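Druvia Household Words

A word list and spelling notes for everyday speech

Welcome, and thank you for stopping by! Druvia is a plain word list of the things people say around the house, collected from four families over a couple of long summers and typed up by hand. It began as a notebook that Renata Barrientos kept next to her telephone, and it has grown a good deal since then, though I'd like to think it still has something of the kitchen table about it.

What you get

There are 3868 entries in the main file, words.txt, one entry to a line. Each line has the word as it was spoken, the spelling we settled on, a short meaning in everyday English, and a letter for the family it came from. The columns are separated by tabs. A second file, phrases.txt, holds 1149 longer sayings, and those are messier – some of them run on for three lines in the notebook, and I have squeezed each one onto a single line with a slash where the breaks used to be.

If you open the files in a spreadsheet, please tell it that every column is text. Otherwise it will decide that a few of our entries are dates, and you'll spend an evening putting them right, as I did in July.

How the words were gathered

Mostly by listening. Jamshid Mousavi and Fatima Shehu sat with the older relatives and asked them to talk about cooking, mending, weather, and children, and wrote down whatever came up. Ladan Ghasemi then read the whole list aloud to the people who had given us the words, which took far longer than any of us had planned for and turned up a great many corrections (and a great many stories that had to be left out, I'm sorry to say).

Words for scolding are very well covered. Words for money are thin, and so are words for illness, which people were often shy about. We have almost nothing from anyone under 12, so please don't use the list to say how children talk.

Spelling

We write long vowels double and leave out accent marks entirely. Where two families said a word differently, both forms are kept, and the second carries a plus sign. Houshang Amini still disagrees with me about the double vowels, and his alternate spellings are in the folder called other, with his notes just as he wrote them.
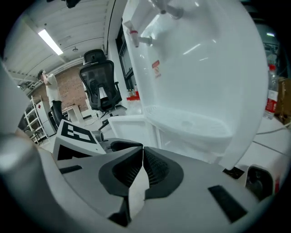
Gray gripper with ribbed black finger pads and a square printed marker.

Using and sharing

You may copy, change, and pass along the files as you like, as long as the family letters stay with the entries. If you find a mistake, open an issue with the line number and the spelling you'd expect, and I'll get to it, usually in the evening once supper is cleared away.

Still to do: sort the weather words, and finish checking the plus signs in phrases.txt from the letter M onward.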